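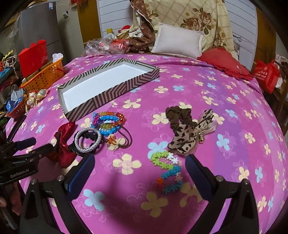
I learned to sew pillowcases before I learned to sew anything else, and I still think it's the best first project going. You need a yard of cotton, thread and a free evening. Wash the fabric first and iron it while it's a bit damp. My one tip on picking a print: go busy! Something like that pink and purple sheet with the cream-yellow flowers all over it will hide a wobbly seam far better than a plain white ever could.

Cut one piece 33 inches wide and fold it in half, right sides together. Pin the long edge and the bottom, then sew both with a half-inch seam – slow down at the corner, lift the foot, turn, carry on. Zigzag the raw edges so they don't fray (mine did, by October, and I had to redo the lot). For the open end, fold over half an inch, then three more inches, press it hard and stitch close to the fold. Turn it out and poke the corners with a chopstick.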